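Wirstead Small Premises Energy Program
Second progress report to the Kragh Fund
2025-08-05
Prepared by Nisreen Khalaf, program coordinator

Summary

The program is on schedule and within budget. We offered free energy checks to small workplaces in the Wirstead district and have now finished 52 of the 100 checks in the funding agreement. Interim meters are in place at two larger sites, Kirko and the Hendosport warehouse. The main problem this period was a delay in the delivery of sub-meters, described below.

Energy checks

Checks began in February. Each one takes half a day and covers lighting, heating and cooling, hot water and anything left on overnight. The owner gets a written list of changes sorted by cost. Offices and shops have been easy to book. Cafés and food businesses have been slow to answer, and we have started offering them early morning visits.
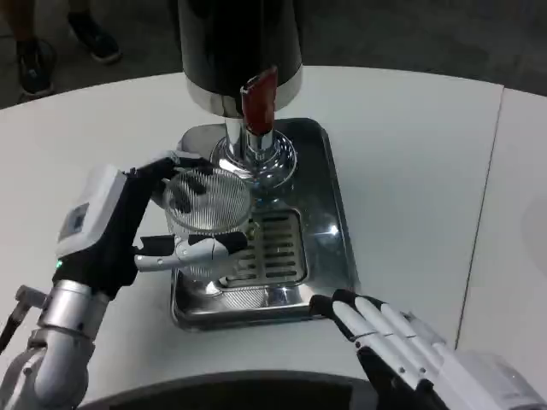
Ribbed glass cup at the dispenser, metal drip tray underneath.

Old hot water systems are the most common finding so far. Many are set hotter than they need to be and run through the weekend. Timers are cheap and most owners have agreed to fit one. Lighting is in better shape than we expected when we wrote the application, and we would like to move part of the lighting rebate into hot water. A request for that change is attached. 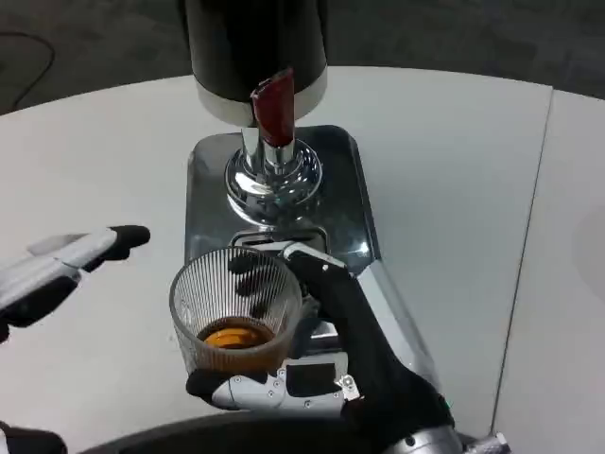
Metering

The sub-meters arrived seven weeks late. Valdemar Hafstein used the time to draw up circuit maps for both metered sites, and installation went quickly once the stock came. The first full month at Kirko showed 998 kilowatt hours used outside business hours.

Most of that came from two ventilation fans with no time control. The building manager has since had them put on a timer,

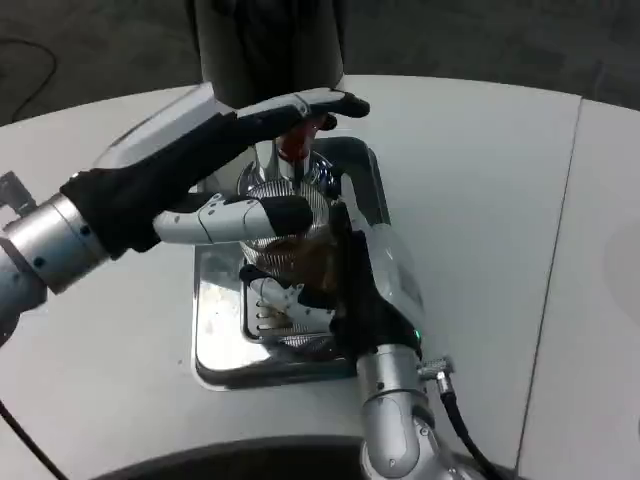 and we will report the new figure once there is a full month of readings. Hendosport's data has gaps and we are not ready to draw anything from it.

Staffing and training

Zdislava Danko joined as second assessor and now does visits on her own. Mikkel Kárason has cut back to three days a week. Brynhildur Grímsdóttir ran the training day for site contacts, which was well attended apart from the afternoon session.

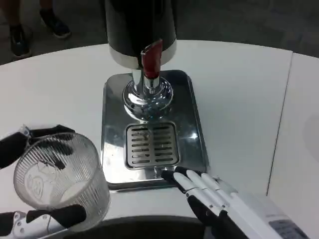
The check sheet has been revised following comments from both assessors. Kitchens and tea rooms now have their own page, with fridges, urns and dishwashers on separate lines. Benchtop equipment is listed item by item, and the assessor writes enough to find it again, for instance "black dispenser, red tap handle, steel drip tray". The old sheet had one box for all of it, and repeat visits were hard to compare.

Budget

Spending is roughly 2 per cent under forecast, mostly from travel. No change to the total is requested.

Next period

Complete the remaining checks, with food businesses first. Fix the gaps in the Hendosport data. Send the owners' survey and include the results in the next report.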